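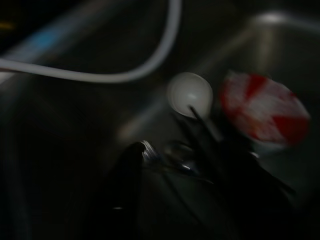
Horkeck Water Reuse Project
Progress report to the Usman Fund, period ending March

Work package 2 is complete. The greywater meters at Horkeck were read monthly and 948 readings were accepted after checking. Total metered flow for the period was 3933 litres. Four readings were rejected because the time stamp was missing.

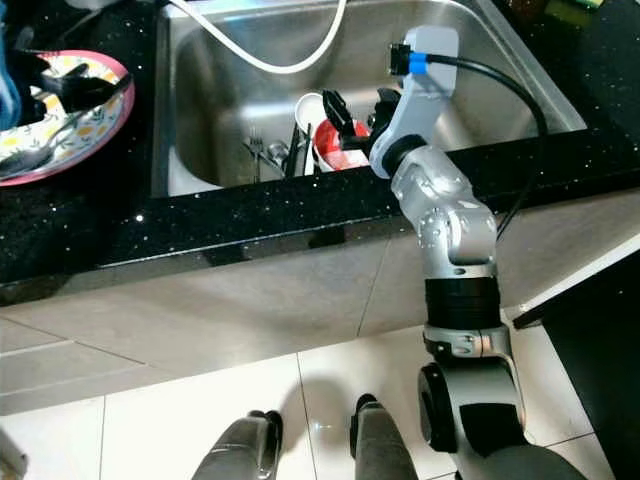
Filter trials at Derkoveck started late owing to a delayed delivery of pipe fittings. Špela Dimitriou has revised the schedule and the trials will now run into the next period. No change to the budget is requested.

Outstanding: turbidity results (Madhu Prajapati); revised sampling plan (Nikola Delić).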